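Two Months with the Hurkach Two-Finger Gripper
Posted 8/21/22 by Dayana Becerra

I have been meaning to write this up for ages, and Satish Pillai finally wore me down. He is deciding between the Hurkach and the Skuvitz for his own arm, so Satish, pull up a chair!

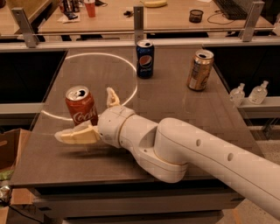 How it handles cans

Soda cans are my favorite test, and I do mean the plain old grocery store kind, Coke and Pepsi and whatever else is in the fridge. They're slick, they dent if you look at them wrong, and they tip over when a fingertip comes in a hair too low. The two beige fingers on our gripper aren't twins. One has a hooked tip and the other is longer and flatter with a wedge at the end, and I'll admit I thought that was silly until I had run 212 grasps with them. The Hurkach dropped 17. The Skuvitz, on the same arm and the same gray table, dropped quite a few more, mostly when it came in at a slant.

What I'd change

The controller software (oh, the controller software) forgets its force limit every time you restart. Peiyu Mao wrote us a little startup script that fixes it — bless her — but you shouldn't need a Peiyu for that. The manual is thin too, and the section on finger alignment sends you to a page that isn't in it.

Would I buy it again? Yes, and I'd get the spare fingers in the same order, as mine took until November to show up last time.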